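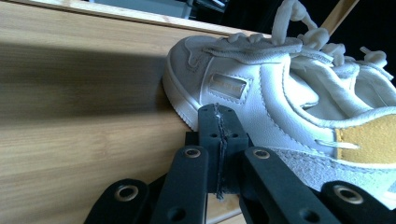
Bent Riis wrote to me after my last post to say that I was wrong about walking to work, that it isn't the distance that wears a person down but the hurry, and that I should try leaving earlier before I complained again about the hill on Jindmont. I have been turning that over ever since, and I think he has me there.

My walk takes 35 minutes if I go straight, and for years I treated it like a bus that happened to be made of me. Out the door with toast in one hand, up Jindmont, past the bakery (without stopping, which is a crime), and in at my desk with my shirt stuck to my back. So I set the alarm a little earlier and grumbled, and then I went out and simply ambled. What a difference! I found out there is a pear tree behind the dry cleaner's. I found out that the man who opens the hardware store sings, and not badly, while he rolls out the wheelbarrows. I must have passed him hundreds of times with my head down.

The hill is still the hill, of course. It has 102 steps if you take the shortcut by the church, and I used to go at them like somebody was chasing me. Now I stop on the landing, where there's a bench with a slat missing, and look back over the roofs for a bit. My mother would have called that dawdling. She walked everywhere herself, very fast, with her purse clamped under her elbow, and we kids trotted behind her like ducks.

A few of you asked about shoes, and I'm afraid I'm no help. I wear whatever is by the door, as long as the heels don't rub. Socks matter more, if you ask me, and I keep a spare pair in my desk drawer for rainy mornings, next to the crackers.

Going home is harder to do slowly, I'll admit. I'm hungry and I want my own kitchen. But in the evenings I've been taking the long way by the creek, which adds more than two miles, and by the time I get to the footbridge I've usually stopped arguing with people from work in my head.

My sister is visiting in August and I plan to drag her along. She has already asked whether there's a bus.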